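Pens, Pens, Pens (and a Very Plain Cup)

Karla Meléndez asked me last Monday why I can never find anything to write with when I own what must be half of Dingate's pen supply. Fair point, Karla! So I finally pulled everything out of the junk drawer and sorted it at the table, with the gray grid cloth on (I love those thin white lines for keeping things straight).

My rule is 2 piles. Pens I reach for go back in the mesh cup, and everything else lies in front of it until I've scribbled with it on the back of an envelope.

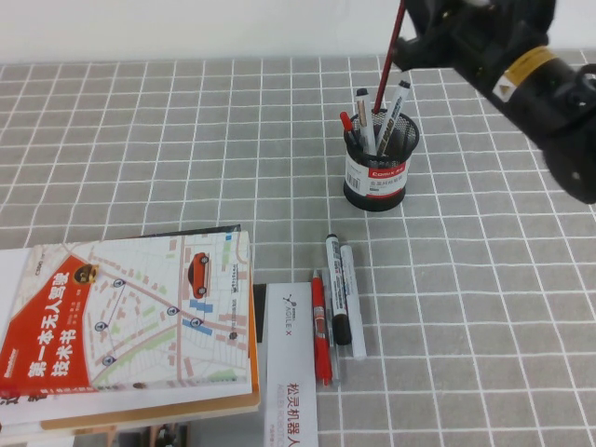
Markers are my weak spot. I keep buying white ones with black caps and then forgetting what I bought them for, so those get tested first. Scratchy ones go, no second chances! Red pens I'm softer on, because I do the crossword in red (don't ask).

Periklis Vrettos swears by a divided tray from Kudari, and it is handsome, but I like a plain black wire cup. You can see right through the mesh, and the dust shakes out the bottom. If you've got spare pens that still write, drop them in the box by the door at Liapis before November.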